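Ticket 2000-55
Subject: Orange stain on plaid tablecloth, will not lift
Opened by: Gudrun Meinecke
Product: Satti tablecloth, light blue plaid
Status: Waiting on customer

Gudrun Meinecke, 9:10 am
I bought the blue plaid cloth from your Rerkow store in March. We use it as a cover on the bed in the back room when I sort fruit and roots from the market. It now has a yellow-orange mark near one corner, 2 inches across. I washed it once at the warm setting with ordinary powder and the mark is still there. The care label is gone. What can I use on it?

Support (Stundon desk), 10:25 am
Thank you for writing. Do you know what made the mark? Please also tell us what normally sits on the cloth, and whether it went in the dryer after the wash.

Gudrun Meinecke, 11:40 am
Mandarins, I think. I also put taro, radishes and other roots on it, some already cut, and sometimes a mug or a tin. It did not go in the dryer. It is on the line now. 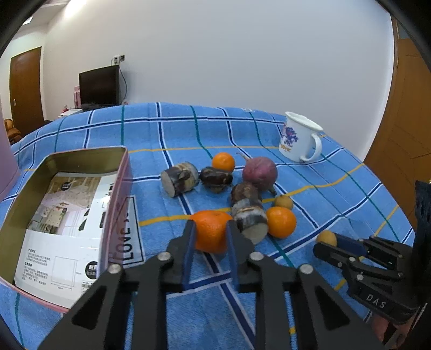
I tried dish soap on a sponge before the wash. It took off the brown dirt from the roots but did nothing for the orange part. The Cerkmont stain bar I have says not for colored fabric, so I left it alone.

Support (Stundon desk), 1:15 pm
Your order shows the 100 percent cotton version. Please try the following:

1. Soak the corner in cool water for 55 minutes.
2. Mix one part white vinegar with two parts water and test it on the hem.
3. If the colors hold, dab the mixture on from the back and rinse.
4. Wash again on cool and hang to dry.

No bleach, please. The navy stripes will fade first. For cut taro, put a tray or board under it, as the sap can leave a brown mark of its own.

Gudrun Meinecke, 4:50 pm
Hem test was fine. The mark is paler but I can still find it. Second soak tonight, will report back.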